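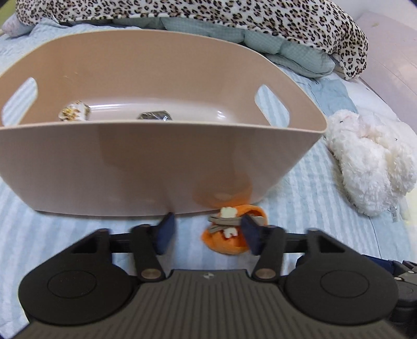 I stopped using a dryer in May, and I have now gone long enough without one to say how it went. The old machine quit in the middle of a load of towels, and the repair quote came to $169 before parts. I decided to wait a while before spending anything. Laundry at our place gets sorted on the bed, with the beige plastic basket standing on the blue and white striped cover, and small things always end up at the bottom of it. I used to tip them out when the dryer buzzed. Now there is no buzz, so I have had to build some kind of routine on my own.

The apartment is on the second floor of a building on Erunham Street. There is no yard. There is a narrow balcony on the north side that gets sun until 10 in the morning and then none. The lease says nothing can hang over the railing, which I respect, but a folding rack standing on the balcony floor is allowed. I checked with the office in writing.

I bought two racks. The first was a Vesard, the kind with wings that fold out on each side. It cost $37 and the wings sag if you put jeans on them. The second is a wall-mounted Nelisero that pulls out like an accordion over the bathtub. I like that one better. It took an hour to put up, most of it spent looking for studs, and it holds a full load of shirts if I use hangers on the outer bar.

Drying times depend almost entirely on air. On a dry day with the balcony door open, T-shirts take an afternoon. Towels take until the next morning. In the humid weeks nothing dried overnight and a couple of loads went sour and had to be washed again. I fixed that with a box fan on low, pointed across the rack and not straight at it. A second spin cycle helps more than the fan does, and it only adds 15 minutes.

Sheets were the hard part. I have one fitted sheet that will not fit on either rack without being folded in four, and the middle layers stay damp. For now I hang it over the bathroom door and turn it once before bed. My downstairs neighbor, Mimoza Radonjić, grew up without a dryer and told me to hang sheets by the hem with a gap between the two sides, like a tent. I tried it with two chairs in the living room. It works, but you lose the living room.

Things I did not expect to care about: stiff towels. I thought I would hate them. Shaking them hard before hanging takes care of half of it, and after a few weeks I stopped noticing the rest. Socks are tedious. I bought a round hanger with clips for those at Gachanja, the hardware store by the bus depot, and it broke within a month. The clips are brittle. I would pay more for a metal one.

The electric bill went down, though I can't say how much of that was the dryer and how much was the weather. Over the time I have been keeping track, it comes to roughly $125 less than the same stretch last year. We also ran the air conditioner less, so take that for what it is.

Lint is the other change. The dryer trap used to fill up every load, and I never thought of that as my clothes coming apart. My black pants still look black. On the other hand, the cat hair that the dryer used to pull off now stays put, and I go over everything with a damp rubber glove before I wear it.

I have not hauled the dead dryer away. It is still in the closet with a box of light bulbs on top of it. Winter will be the real test, with the windows shut and the radiators on. If I get condensation on the bedroom window I will probably call the repair place back. Until then I am doing one small load every other evening, starting it before dinner so it can hang by 8.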